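A place for everything to land

Hooman Hosseinzadeh sells kitchen cloths and mats from a unit in Valtbridge. He talked to us about drying, washing, and why most people have their mats in the wrong place. 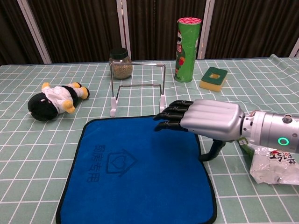 The blue kitchen mat, on a checked tablecloth at Valtbridge.

Hooman Hosseinzadeh does not like talking about himself, so we started with the mats.

He keeps them in flat stacks on shelving along the back wall of the shop, sorted by size and then by colour. The shop is called Amini, after his grandmother's side of the family, and it is on the road that goes down to the old canal basin in Valtbridge. It sells tea towels, oven gloves, table coverings and mats to go under dish racks. There is a rail of aprons too, though he says he would happily lose it.

"Aprons take up the space of everything else and people try them on and put them back crooked," he says. "The mats pay the rent."

He opened six years ago. Before that he worked in the kitchen of a hotel, washing up to begin with and later looking after stores. He says the washing up was the useful part.

"You learn where the water goes. In a hotel it goes down a channel and into a drain. At home it goes along the worktop, under the toaster and down the front of the cupboard. Then people wonder why the cupboard door has swollen."

The royal-blue mat is one that customers ask about because of the writing on it. It has four Chinese characters down the left side of the middle, 厨房专用, and an outline of a house with a heart in it. The characters mean that it is for kitchen use.

"I get asked if it's a poem," he says. "I tell them what it says and some of them are a bit disappointed. One lady bought two anyway and gave one to her son for his first flat."

He likes it for the edge. The border is stitched, in a thread so dark it is nearly black, and the corners are rounded. He says square corners are the first part of a mat to curl, and once a corner has curled it catches on sleeves and on the feet of the rack.

"You can iron it, but who is going to iron a mat? My mother would. I wouldn't."

The surface feels like suede, and the colour shifts a little depending on which way you have brushed it with your hand. Hosseinzadeh does this without noticing while he talks, first one way and then the other. Some customers don't care for the feel. For them he has a flat cotton waffle in cream and grey, made by a small firm called Cluvel, and he keeps those nearer the till.

I asked him what people get wrong.

"They buy too small," he says. "They measure the rack and buy a mat the size of the rack. But you never put everything in the rack. There's always a pan lid, there's a colander, there's a glass you don't trust to stand up on the wire. They all go next to it. So you want a mat that comes out in front, or to one side. Whichever side you put things down."

In his own kitchen the rack stands behind the mat and the whole of the mat is left clear for the awkward things. He says this came from his wife, who is left-handed and was tired of reaching over wet plates.

The other mistake is leaving the mat down. He has strong feelings about this.

"Every night, pick it up. Hang it over the tap, hang it over a chair, I don't mind. If it stays down for a week the worktop underneath can't breathe and you get that smell. People come in and say the mat smells. The mat is fine. Pick it up."

For washing, he tells people to use a cool cycle and no softener. Softener leaves a coating, he says, and after a few washes the water sits on top of the fabric in beads. He dries his flat on an airer. He did once put one through a tumble dryer to see what would happen.

"It came out like a poppadom."

Olanrewaju Eze, who works in the shop four days a week and does the ordering, thinks the tumble dryer warning should be on a sign. Hosseinzadeh thinks there are enough signs. This has been going on for some time.

Eze looks after the table coverings. Her favourite at the moment is the pale sage green with a white square grid, and she has it at home as well as in the shop.

"It's quiet," she says. "You can put a strong colour on it, like the blue, and it doesn't fight. I had a red check one before and everything I put on it looked like a picnic."

She says the grid is handy when she is laying things straight, and that she once used it to cut wrapping paper when she couldn't find a ruler. She doesn't recommend that, as she went through the cloth.

She is also behind the soft toys. The one customers tend to pick up has a big round black head, a white body, and four stubby yellow limbs. There is a dark band round its waist. Whether it is a penguin or a panda has not been settled.

"Penguin," says Eze.

"The head is a panda," says Hosseinzadeh. "Look at the head."

It has ended up on its side on the tablecloth, to the left of the mat. Eze says children find it wherever it is put, and that a parent with a child who is holding something will stay long enough to look at the tea towels. Hosseinzadeh says that is her theory. He has been offered money for it more than once and has said no.

The shop was not always this settled. In its first August he ordered 200 mats from a supplier in one go, all in the same mustard yellow, because the price was good. He sold very few of them before Christmas. He tried them in the window, then in a basket by the door, then at half price.

"I hated that yellow by the end," he says. "I still have some. If you want one, have one."

After that he ordered small amounts and wrote down what went. Blue went. Grey went. Green did well in spring and then stopped. He keeps the record in a hardback notebook, with a page for each colour, and Eze copies it on to the computer when she has the time. He does not look at the computer version.

Rent on the unit has gone up twice. He would like somewhere with a wider front, and last year he looked at a former shoe repairer's on Huvelov Street, but it had no back room and the damp had got into one wall. He knows what damp does to cotton. He stayed where he was.

What he would like to do next is sell mats cut to order. People have odd kitchens, he says, with a sink pushed into a corner or a worktop that stops short of the wall, and they come in with a piece of newspaper folded to the shape of the gap. At the moment he can only show them the nearest size. He has been pricing a machine to stitch the edges and the cheapest second-hand one he trusts is £2000.

"It's a lot of mats," he says. "Olanrewaju did the sum for me. I asked her not to tell me the answer."

Eze offers to say it now. He goes to serve a man who wants oven gloves.

While he is gone she shows me the drawer under the counter where they keep the returns. There are not many. A tea towel with a pulled thread, a pair of coasters, and a waffle mat that someone brought back after a year because it had gone a bit grey – he gave them a new one and washed the old one himself to see if it would come up. It did, mostly. He uses it at the shop sink now, under the mugs.

I ask him, when he comes back, what he would say to someone who has just moved and has nothing in the kitchen yet.

"Two mats, so there's one in use and one in the wash," he says. "Four tea towels. More if you cook rice, because you want one for under the lid. A cloth for the table, if you have a table. Then wait. See where you put things down when you're not thinking, and put a mat there."

Amini is open Tuesday to Saturday. The yellow mats are in the box by the door.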